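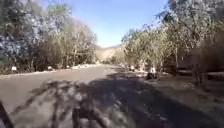 第四讲 无标线乡村道路的路侧记录

课程：小型道路的维护与管理（Povbridge 校区，选修）
任课：Prasanna Herath
上课日期：1月31日 星期三
需要带来：硬皮记录本、铅笔、卷尺、第三讲的表格A

一、本讲的范围

上一讲我们讨论了路面本身，就是裂缝、坑槽、修补的边缘和排水。今天我们向旁边走一步，讨论路面外侧的东西：路肩、路肩上的标志物、树木，以及树木给路面的影子。在很多教材里，这些内容只占一两页，可是在低交通量的道路上，维护工人的时间大部分花在路边。我自己在 Stokdale 支路工作的时候，一年里面割草和清理落叶的工时比修补路面的工时多很多。

本讲所说的“无标线道路”，是指铺了沥青、但是没有画中心线和边缘线的道路。两个方向各可以走一辆车，会车的时候司机要自己判断位置。因为没有线，司机就用别的东西来判断路的边在哪里：路面和泥土的颜色差别，草的高度，白色的石头，还有树干。我们记录路边的时候，要一直想着司机的眼睛。

请注意，本讲义里的“左侧”和“右侧”都按照行走方向来说。如果你从支路的另一头开始走，必须在表格第一行写清楚，否则别人没有办法使用你的数据。去年六月有一个小组忘记写方向，他们的表格全部要重新做。

二、几个词的意思

路面边缘：沥青结束的地方。边缘可能是整齐的，也可能是破碎的。破碎的边缘要记录从哪里到哪里，并且量出最宽的一处。

路肩：从路面边缘到植物或者边沟之间的一条地。在我们的实习路段，路肩主要是浅色的土。有的教材把有沥青的那一部分也叫路肩，我们这门课不这样用。

高差：路肩表面和路面边缘之间的高度差别。路肩比路面高，雨水会留在路面上；路肩比路面低，轮胎滑下去以后不容易回来。两种情况都要写，用加号表示路肩高，用减号表示路肩低，单位是厘米。

边缘标志物：任何放在或者种在路边、帮助司机看见路边的东西。包括刷白的石头、木桩、反光柱和刷白的树干下部。广告牌和门牌不算。

净空：路面上方没有树枝的高度。请在路面边缘的正上方测量，不要在路中间测量，因为最低的树枝通常在边上。

三、树影和路面的判断

初学的人常常在有阳光的日子里犯两种错误。第一种，把树枝的影子画成裂缝。细的树枝影子是分叉的，网状裂缝也是分叉的，从远处看很相像。第二种相反，在大片影子里面真的有裂缝或者下沉，可是没有看出来，因为眼睛刚从亮的地方进来，还没有习惯。

我建议的做法很简单。走进影子以后先站住，慢慢数到十，然后再看地面。怀疑的地方用脚尖或者铅笔碰一下，影子会落到你的鞋上，裂缝不会。如果还不能决定，在备注栏写“有影，待查”，换一个时间再来。不要猜。表格里有几个“待查”，我不会扣分；有一个猜出来的裂缝，我会扣分。

斑驳的影子也影响司机。一块亮、一块暗的路面上，小动物、石块和坑槽都比较难看见，特别是开得快的时候。所以我们的表格B里有一栏叫“影子”，请按照三个等级填写：

无：路面上没有树影，或者只在路肩上有。
部分：影子到达路面，但是没有横过整个路面。
横跨：影子从一边到另一边，中间可以有亮的空隙。

这一栏必须同时写时间。上午十点的“横跨”，到中午可能变成“无”。没有时间的影子记录没有用处。

四、刷白的石头

在很多地方，人们用刷白的石头表示路边。这个方法很老，价钱很低，不需要工具，本地的人自己就可以做。石头不会像木桩那样腐烂，被车碰到以后可以滚回去。缺点也很清楚：油漆会脱落，落叶和泥土会盖住它，草长高以后会藏住它，大的石头对摩托车有危险。

记录石头的时候，每一块要写四项内容：里程、离路面边缘的距离、大小、油漆的状况。大小用手掌来估计就可以，小于一个手掌写“小”，一到两个手掌写“中”，更大写“大”。油漆状况分为“完整”、“部分脱落”和“几乎没有”。

油漆的问题我想多说几句。Subramaniam 石灰厂供应的石灰水便宜，刷起来快，可是经过一个雨季就淡了。道路用的白漆贵一些，保持的时间也长一些。我们在实习路段做过比较，17块石头刷石灰水，另外17块刷白漆，交替摆放。第一次雨季以后，刷石灰水的石头大多数要归到“部分脱落”。结果的表格贴在实验室的门后面，有兴趣的同学可以去抄。石灰水会伤害眼睛和皮肤，刷的时候要戴手套和护目镜。

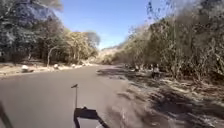
间距是学生最常写错的一项，原因是大家喜欢站在一个地方，用眼睛估计前面所有的间距。眼睛在直路上很不可靠，远处的距离都会缩短。看一看左侧路肩上的四块白石头：最近的一块显得最大，而第三块和第四块又小又靠在一起。如果只凭这个样子填表，你可能会写“后面两块间距很小”，也可能会写“石头越来越小”。这两句话都没有根据。再往前，白色的标志慢慢消失在浅色的土里，那里还有没有石头，要走过去才知道。正确的做法是用测距轮从一块走到下一块，在石头的中心旁边读数，读完马上写下来。

浅色的土给白石头带来另外一个困难，就是对比不够。白色在深色的草和沥青旁边很清楚，在沙土上就弱得多。如果土的颜色很浅，路肩上又有落叶和干草，请在“背景”一栏写“浅”，并且退后三十步再看一次，写下你还能不能分辨这块石头。有同学问过，能不能把石头换成别的颜色。可以讨论，但是在换颜色以前，先试一试把石头后面的落叶扫掉，花的钱最少。

五、树木和灌木

我们的课不要求你认识树的名字。认识当然更好，不认识就写“乔木”或者“灌木”，再写叶子的颜色和大概的高度。要小心的是，同一棵树，阳光照到的叶子看起来发白或者发银灰色，下面没有阳光的叶子是深绿色，这不是两种树。干旱季节里，棕色的枝条也不一定是死的。用指甲轻轻刮一下细枝的皮，下面是绿色的，枝条就还活着。

对于每一处靠近路面的植物，请回答下面的问题：

树枝有没有伸到路面上方？如果有，净空是多少？
灌木有没有盖住路面边缘或者标志物？
弯道内侧的植物有没有挡住司机的视线？
有没有干枯的大枝可能落到路上？

第三个问题最重要。直路的远处如果有一个弯，请走到弯的前面，蹲到小汽车司机眼睛的高度，从那里看。站着看到的距离比坐在车里看到的长，所以站着的记录会让这个弯显得比较安全。

修剪不是我们的任务。请不要在实习的时候折断树枝，也不要搬动石头，即使你觉得它放错了地方。

六、表格B的填写例子

下面三行是从往年的作业里选出来的，我改正了错字。

里程 1006 米，左侧，石头，离边缘 40 厘米，中，部分脱落，背景浅。备注：后面有落叶，退后三十步以后勉强能分辨。

里程 1054 米，左侧，石头，离边缘 35 厘米，中，完整，背景深。备注：与前一块间距 48 米，中间的草里找过，没有找到别的石头。

里程 1060 米，右侧，乔木，净空 3.9 米，影子“部分”，时间 10 点 20 分。备注：有一根干枝，从路肩可以看见断口。

第二行的备注写得好。这位同学发现间距特别大，就回去找，而且把“找过”这件事写下来。以后别人看到这个数字，就知道中间真的没有，不会以为是漏记。

七、实习安排

实习路段全长 3000 米，从 Jondora 水泵站的门口开始。每个小组分到一段，组号和起点贴在教室外面。两个人一组，一个人看和量，一个人写，走到一半的时候交换。

请穿浅色的衣服和反光背心，面向来车的方向走在路边。听到车的声音，两个人都站到路肩上，收起卷尺，等车过去再继续。测距轮不要留在路面上。路上没有卖水的地方，每个人自己带够水。走完一组需要大约两个小时。

交作业的时候，请交表格B的原件，不要重新抄写。铅笔的痕迹、擦掉的地方和泥点都没有关系。另外写一页纸，说明你们认为这一段最先应该做的一件维护工作，并且指出是表格里的哪几行支持你们的意见。

八、下一讲以前请想一想

同一条路，割草以后和割草以前，标志物的记录会有什么不同？
如果只有买二十块石头的钱，你会把它们平均放在整条路上，还是集中放在弯道？
影子“横跨”的地方，要不要改变标志物的大小或者间距？

第五讲讨论边沟和涵洞，请带雨鞋。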